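Evaluation of the Flirska Two-Arm Teaching Kit for Gear Train Assembly

Student project report, January

1. Purpose

The department is considering the Flirska kit for the second-year mechanisms lab. Our group was asked to find out whether the kit can handle the parts already used in that lab, and whether a student with no robotics background can get it running in one session. This report covers setup, gear handling and wrist camera quality. Force control was left out because the version we had on loan does not include it.

2. Equipment

The kit consists of two arms, two parallel-jaw grippers, a wrist camera and the Estero control software. The test parts were blue plastic spur gears in two sizes and a length of aluminum extrusion. The gears come from the Mallo parts set the lab bought for its hand-assembly exercises. No part was modified for the robot.

3. Procedure

The operator drove both arms by hand control through Estero, at the default speed. Each attempt started with the arms in the rest position and ended when the gear was placed, dropped or abandoned. The task was limited to 9 attempts per operator. The time limit was 600 seconds for the full set, including resets.

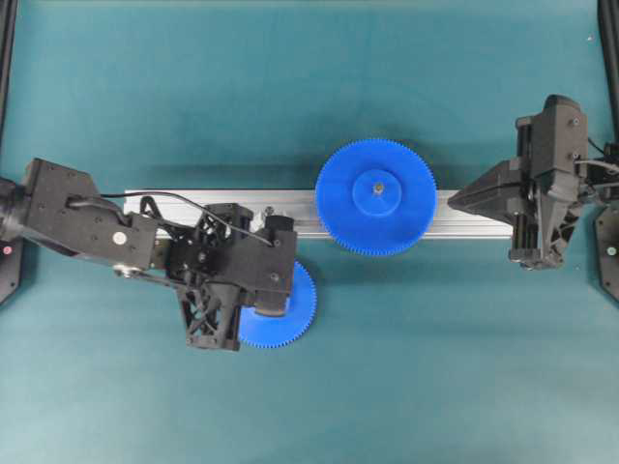
The two arms were assigned separate work areas in software. Where these areas overlap, Estero stops the second arm until the first has left. This prevents collisions but adds waiting time, and the overlap cannot be made smaller than the factory value. The manual mentions a setting for this; we did not find it in the menus.

4. Results

Setup took longer than the manual states. Most of the extra time went to calibration, which had to be repeated after the cable on one arm was rerouted. The calibration screen does not say which joint failed, so all joints were run again.

Small gears were easier to handle than large ones. A small gear can be gripped at the rim with the arm at a comfortable angle. A large gear lying flat leaves little room for the fingertips, and the usual result of a poor approach was that the gear slid along the surface. Gripping the hub worked better, provided the jaws were centered over it first. Of 20 recorded drops, 2 involved a hub grip.

The wrist camera was useful for the final approach. The teeth and the shaft can be made out clearly at working distance, and operators relied on this view more than on the overhead one.

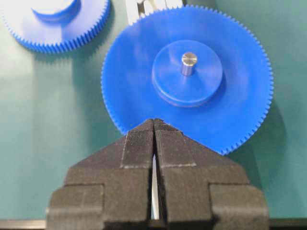 Figure 2. Wrist camera view of a large gear with its metal shaft, gripper fingers in the foreground.

The fingers block the lower part of the view. Operators learned to line up on the shaft and ignore the near rim.

5. Comparison with the Yang kit

The lab's present Yang kit has one arm and no wrist camera. It is quicker to calibrate and its manual is better organized. It cannot be used for tasks in which one part is held while another is moved.

6. Recommendation

We recommend buying one Flirska kit for shared use. A full set for all lab benches should wait until the calibration messages are improved. The lab handout should specify the hub grip for large gears, and cable routing should be finished before calibration begins.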